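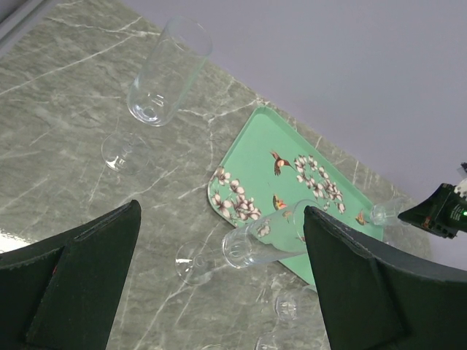

Champagne flutes and the green bird tray, from the wrist camera.

Open day at Sasow, July. Packed by 11, coffee gone soon after. Catinca Ilie ran the two-arm demo on the marble counter: flutes lying on their sides, a tray, go. Clear glass on shiny stone is a pig for cameras, so fair play to her for picking it. Niall Gunn took questions, mostly "does it do dishes" (not yet, he says). Kids got a turn on the controls after 4, big hit. Slides from Teemu's talk to folow when he sends them. Next visit is Plodeo, 7 places left, email Zorica if your keen.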